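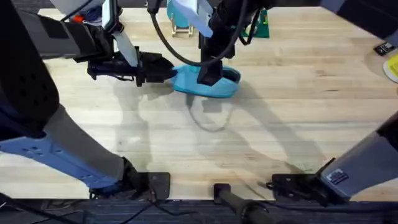 1/ Hello all! I promised before the summer that I'd write up the thing we've been calling Skirkano, and it is now August 2019 and I have run out of excuses, so put the kettle on, because I do go on a bit.

2/ The short version: two arms, one table, a person showing them what to do, and a question I have been chewing on since December. When a task needs both hands, does it help to tell the robot which hand is in charge at each moment? Or does it work that out for itself from watching?

3/ Most of us teach two-armed robots by steering them through a job over and over and then training one big network on the lot. It works rather well, and I want to be fair to it, because I've built a good chunk of my working life on it. But it fails in a particular way that drives me up the wall.

4/ The way it fails is dithering. Both arms set off for the same thing, both slow down, and then they sort of hover at each other like two people meeting in a narrow corridor. Anyone who has run one of these policies will know exactly the dance I mean.

5/ Ayman Bataineh (who has far more patience than I do, and who deserves most of the credit for what follows) suggested we label every moment of every demonstration with one of three words: lead left, lead right, or share. Nothing cleverer than that. One word per moment, and the network has to predict the word before it predicts the movement.

6/ I thought it was too simple and said so, at some length, over a very nice lunch. I have since apologised.

7/ So, the data. We collected 2,338 demonstrations on ordinary household bits and bobs. Soft things, floppy things, things with an opening you might want to get at. I'm fond of soft objects for this sort of work. A wooden block will forgive you a lot, and a fabric case changes shape the moment you lean on it, which means the second hand has to respond to whatever the first one has just done. 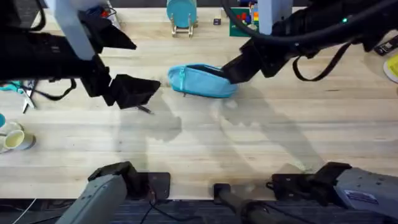 8/ Labelling first, as people always ask. We did the first 300 demonstrations by hand, the three of us, with a spreadsheet and a great many biscuits. Then we trained a small model on those to label the rest, and went back over the ones it was unsure of.

9/ Where we disagreed with each other it was nearly always over "share". One person's share is another person's "well, the left is only steadying it". We argued about this for far longer than I'd like to admit, and in the end wrote down a rule: if you could take that arm away for a second and the object would stay put, it isn't sharing. Crude, but it got us agreeing.

10/ A steadying hand is still doing a job, mind you. One thing I've come to love about watching these is how much of good two-handed work is one hand pressing something down while the other gets itself ready, fingers open, waiting its turn. We do it all day long and never give it a thought. Next time you open a packet of crisps, have a look at what your quieter hand is up to.

11/ Now the results, for those of you who have skipped ahead (I see you, and I do the same). We ran 400 trials, split evenly between the plain policy and the one with the lead labels. Same demonstrations, same training time, same starting positions as near as we could manage.

12/ The plain policy finished its task in 61 per cent of its trials. The labelled one finished in 78 per cent. I was expecting a small bump and got a decent one, so I made everybody check the sums, and then check them again.

13/ The bigger change, to my eye, was in the dithering. It didn't vanish, but it became rare enough that I stopped bracing for it. When the labelled policy fails it tends to fail by getting a poor grip, and that is a much nicer problem to have on a Friday, or any other afternoon.14/ What about the close-up cameras, somebody will say. Yes, each policy gets a view from the wrist as well as the wider one. We tried taking the wrist view away and the lead labels got noticeably worse, mostly at the handovers. From further off it's hard to tell whether a finger is resting on the cloth or just above it. Close in, you get the folds and the zip and the lining, and the network seems to make good use of all that.

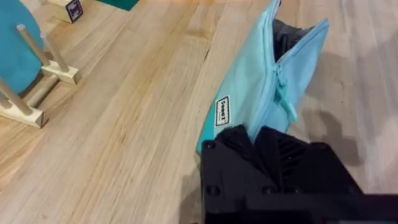 15/ There's a second reason I like the labels, and it's that you can read them. When a run goes wrong we play it back with the predicted word alongside, and more often than not you can find the moment it changed its mind. Ayman found a whole family of failures this way, where the word flipped back and forth several times in a second. Making each word stick for a short while cleared up a good many of them.

16/ Caveats, and there are plenty. One table, one pair of arms, one small group of people steering, and all of us right-handed, which I'm slightly embarrassed about. I would dearly like to know whether a left-hander's demonstrations come out as a mirror image or as something different altogether.

17/ We also haven't tried anything where the two hands truly have to move as one for a long stretch, such as folding a big sheet. My hunch is that the labels would just say "share" the whole way through and be no help whatever. Happy to be proved wrong by somebody with a bigger table.

18/ The write-up is nearly there. The labelling rules are going in as an appendix, arguments and all, so that anyone who wants to quarrel with our idea of "share" can do so properly. If you've tried something similar, even if it came to nothing, do please write to me. I'd be especially glad to hear about the ones that came to nothing.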